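Notes for Sunday, July 7, 2019. Nondville tasting club, back room. Keep it loose, take questions whenever.

**Start with the vermouth story**

So I bought my first bottle of sweet vermouth, made one Manhattan, and put it on a shelf over the stove for a year. Then I decided I hated Manhattans! (Pause, see who looks guilty.) Vermouth is wine. Open it, put it in the fridge, drink it within 2 months. If you only write down one thing tonight, write that.

**Pour 1: Cundow dry**

- Neat first, then over ice with a lemon peel
- Ask what they smell before I say anything. Last time I said "chamomile" and then everybody smelled chamomile
- Tarek Sayegh gets the credit for this one, he drove a case up in May and wouldn't take gas money

**Pour 2: Harero red**

My favorite of the night, and I'm going to try not to say so until they've had a sip. Orange peel, a little cola, bitter right at the end. It's gorgeous with soda, and I mean tall, lots of ice, a green olive if you're feeling brave. Somebody will ask about sugar. It's sweet, yes, but the bitterness carries it.

**Pour 3: Greco amber**

Tiny producer, 300 bottles a batch, so small pours please (Florence Penner is pouring, she knows). This is the odd one, kind of nutty, kind of like tea. Half the room won't like it and that's fine. Pass the salted almonds NOW, not after.

**The mixing bit**

Equal parts Harero, gin and any bitter red aperitivo you have around. Stir it, don't shake. Then do the same drink with the Cundow and let people argue.

If time's short, skip the batching math and just give them this: mix it ahead, add a splash of water, keep it in the freezer door. Works for 5 people or a whole porch.

**Before the break**

- Water pitchers are on the side table
- Sign-up sheet for the sherry night
- Glasses go back in the racks, rims down

Questions, then second pours of whatever's left.

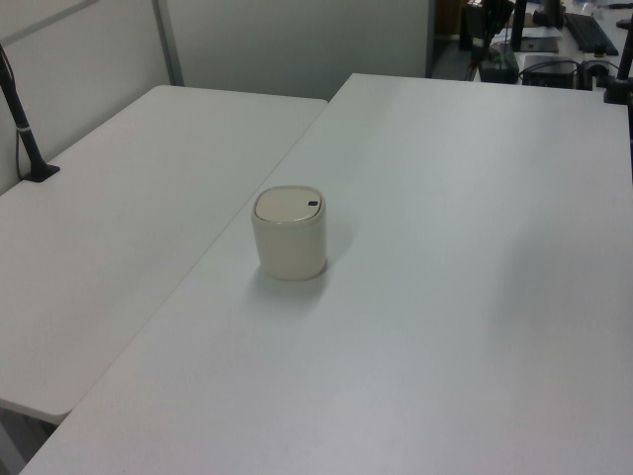
*Small cream container with an off-white lid*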